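**Ticket: right hand lets go early, simulated rig only**
Status: open, downgraded from "on fire"
Project: Betesus (two-armed sorter, shared workshop, back bench)
Opened: 01/08/2026

Symptom: in the sim, the right hand picks up the blue piece, lifts it nicely, then drops it on the way to the trays. The left arm does nothing at all, as instructed, and is therefore our best performer.

**Log**

Restarted everything. Same.

Reinstalled the Hollis bridge. Same, but now with a warning about fonts.

Swapped the piece for a red one to see if colour sorting was upsetting the grip. It dropped that as well, so at least it's fair.

Turned finger friction up until the number looked silly. The piece now sticks for a bit, shivers, and leaves sideways at speed. Put friction back where it was.

Read the config properly, which I should have done before any of the above. Grip force limit was set to 20. The spare config from May has 700. I have no memory of changing it and the commit has my name on it.

Set it to 700. Piece held all the way up and stayed held when I paused. Ran it again, held again.

Third run: held, carried left, then the wrist rolled just short of the blue tray and the piece landed on the white top. So there are 2 faults and I'd been blaming one for both. Typical.

Wrist roll looks like a timeout. The planner gives up after 3000 ms and sends the arm to its rest pose, whatever it happens to be carrying. Raising the timeout only makes it give up later — tried it.

**To do**

- Make the rest pose wait until the hand is empty
- Put a floor under the grip limit so 20 gets refused
- Ask the Lidholm forum if the planner can hold position on timeout
- Leave the left arm alone

Please don't copy the new limit to the real hands yet. The Finum servos on the bench are not simulated and neither are my fingers.

Keeping this open until the tray drop works. Screenshot is from a paused run with the limit at 700.
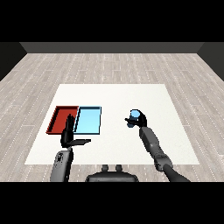 *Right hand holding the blue piece, trays to the left, grip limit 700.*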